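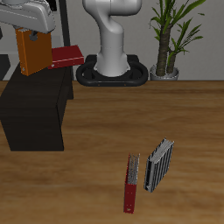 According to Grellell, in the older thread on table finishes, an oiled top never has to be sanded back to bare wood, and a light scuff and a fresh coat will take care of nearly everything. I would like to know if that holds for a top that gets used every day and has been neglected for a while.

Mine is a solid wood dining table, bought used from a shop in Prunitz. The seller said it was oiled but didn't know with what. It has a dull area on the side where we eat, two white rings from mugs, and one dark ring next to the window where a plant pot stood. The rest looks fine. Water used to bead on it and now it soaks in within a few minutes on the dull side.

I have a can of Rodatel Table Oil, natural, bought last January and opened once. I don't want to change the color. Can I spot treat the bad side, or do I have to do the whole top? And is there any hope for the dark ring?

Posted by halim1563
1/5/24

2 replies

oldbench964

Do the whole top. You can spot treat, but on a flat surface near a window you will see the edge of the patch every time the light comes in low. It isn't much more work.

First make sure it really is oil. Put a little rubbing alcohol on a cotton swab and hold it on the underside of the edge for a minute. If it goes sticky, you probably have shellac, and oil is the wrong thing to put over it. Lacquer thinner will do the same test for lacquer. If neither one does anything, that doesn't prove it's oil – it could be polyurethane – but since yours drinks water on one side, I'd say the finish there is thin or gone whatever it was.

Then, if it is oil:

Wipe the top with mineral spirits to get rid of wax and grease. Let it dry overnight.

Scuff with the grain using 220 grit. You are not trying to remove wood. Go over the dull side a second time so it feels the same as the rest. Vacuum, then wipe with a clean cloth.

Oil goes on thin. Work it in with a lint-free rag, leave it for as long as the can says, and wipe off everything that hasn't gone in. When you think you have wiped enough, get a clean rag and wipe again. Nearly all the sticky tables I have been asked to look at were left with too much oil on them.

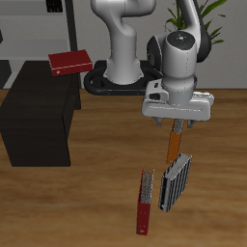 Second coat the next day, thinner than the first. The dull side may want a third. After that leave it alone for a week before you set anything hot or wet on it, and use placemats for the rest of the month.

The white rings are moisture in the finish and will most likely go when you scuff. The dark ring is another matter. That is usually a reaction between water, the tannin in the wood and a bit of iron, and it goes down into the wood. Oxalic acid (sold as wood bleach) takes it out, but it has to go on bare wood and you need gloves, eye protection and a proper rinse afterward. Don't sand it before it has been rinsed, the dust is bad for you. You would have to strip at least that end of the table first, so Grellell's rule doesn't cover it. I would live with it, or put the plant back.

Lay the used rags out flat outdoors to dry, or put them in a can of water with a lid. Oily rags in a pile can catch fire on their own.

Also check your can. If there is a skin on top you can cut it out and strain the rest. If the whole thing has gone to jelly, throw it out and buy a small one.

kitchen_end

Mayonnaise works on white rings. Leave it on overnight. Never tried it on a dark one.

I use plain mineral oil on mine and it's fine, but it does need doing every 5 weeks or so and it never really dries, so keep paper off it.

halim1563

Thanks both. The alcohol did nothing under the edge and neither did the thinner. There was a skin on the oil but it is liquid underneath, so I will strain it. I'm going to do the whole top and leave the dark ring for now.

One more thing – should I oil the underside too, or is that only for new tables?

oldbench964

If it's flat now, leave the underside alone. One coat won't hurt if you have oil left over.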